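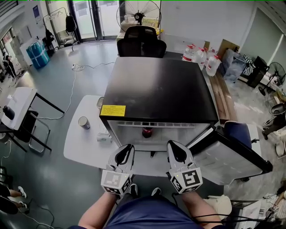
One visitor asked us, before we had finished the introduction, whether the person or the machine was being taught. We wrote the question down, as it came back in different words during the whole day, and we use it to organize this section.

Figure 3. Work at the demonstration table, open day at Zoltunville. The operator holds one gripper in each hand in front of a small refrigerator with its door open; a bottle stands inside.

4.2 Observations from the open day

The open day took place on Tue 3 May in the rooms of the Plelleo project at Zoltunville. The public could come in without registration, and 153 visitors signed the sheet at the entrance. Our aim was modest. We wanted to know what people outside the field understand when they watch hand-held grippers in use, and which parts of the work they find difficult to follow. The study was not planned as an experiment, and no visitor was given a test.

The refrigerator task was one of the household tasks shown to the public (Figure 3). The operator sits at the table with a gripper in each hand, opens the door, takes out an object and puts it back. The patterned markers on the mounts of the grippers are used to follow the position of each hand. In our earlier work with the Mohmand task set we used the same order of steps, so the operators knew it well and could speak with the visitors between two recordings.

Visitors came to the table in groups, with 14 persons as the upper limit. Each group first watched one full recording in silence. After this the operator repeated the task slowly and explained the steps. Then the visitors could ask questions, and those who wished could take the grippers and try. We kept written notes of the questions, and we collected 52 short comment cards at the exit. The cards had two open questions and no rating scale.

Three subjects appear often in the notes. The first one is the role of the operator. Many visitors expected to see a robot moving alone, and they were surprised that a person performs the task. When the operator explained that the recordings are later used to train a policy for a robot arm, most groups accepted this quickly, but several cards still describe the operator as "the one who steers the robot". We think that the word "demonstration" is a part of the problem. For the public it means a show, and for us it means a training sample. During the afternoon sessions the operators said "recording" in its place, and the questions became easier to answer.

The second subject is the amount of repetition. The operators mentioned that 500 recordings were planned for the refrigerator task. Visitors often asked why one good recording is not enough. The explanation that worked best was a practical one – the operator moved the object a little to the side and asked the group if the same movement of the hand would still reach it.

The third subject is the feeling of the grippers themselves. Visitors who tried them spoke mostly about the missing sense of touch at the fingers. Some of them closed the gripper too early, before the object was between the pads, and looked at their own hand and not at the tip. New operators in our group make the same mistake in their first sessions.

Some limits must be mentioned. The notes were taken by members of the project, who also answered the questions, and we can not exclude that they wrote down more carefully what they expected to hear. The cards were filled in only by visitors who had time at the exit. Children did not receive cards, although their questions are included in the notes. The comparison between the words "demonstration" and "recording" is also weak, as the morning and afternoon groups were different people.

A second open day is planned for October, with the software Trunent running on a screen beside the table, so that visitors can see the followed path of both hands directly after each recording. The comment card will be kept in the same form.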